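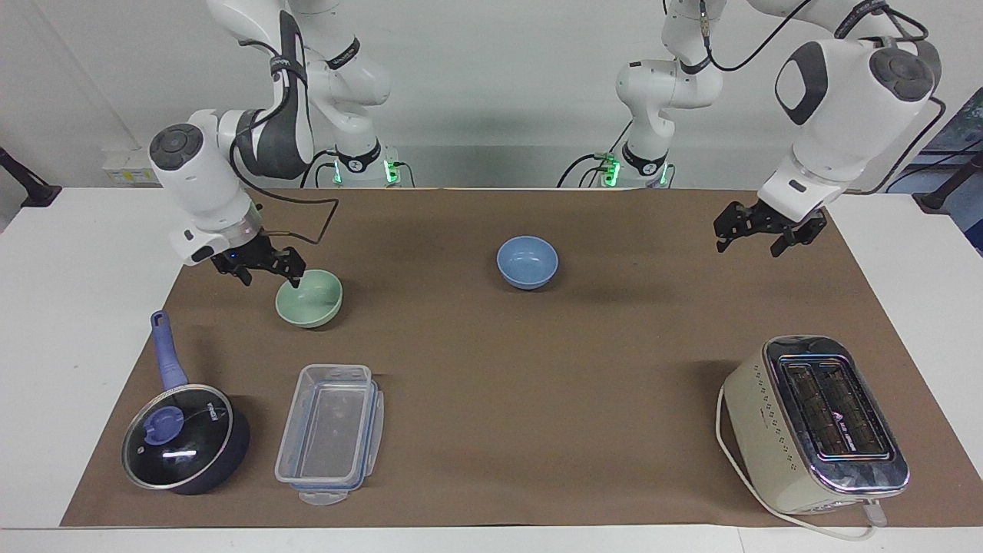
Kitchen set on the worktable: toaster, saucepan, food container and two bowls.

Our Misari starter kitchen kits are coming together so well! Of the 83 kits your grant covers, 11 are packed and three families in Benavides already have theirs. 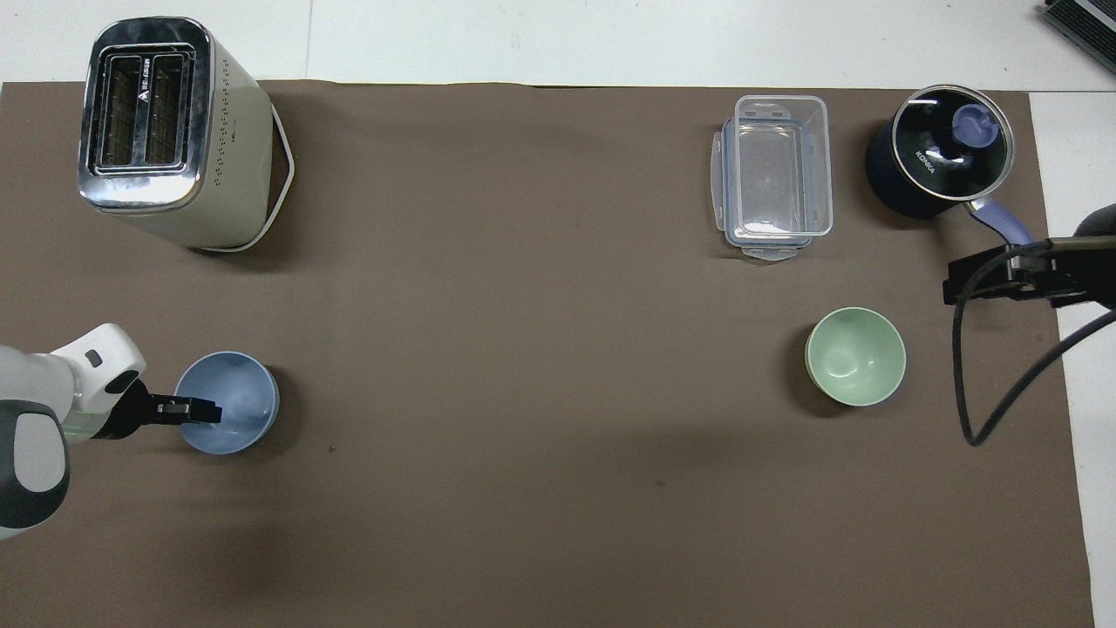 Wilmer Ñahui | Progress report | July 9, 2026

We love the glass lid on the saucepan (you can check on the rice without lifting it!), and the green and blue bowls are a cheerful pair. Diễm Tiêu is pricing dish towels next, and we plan to finish packing in December.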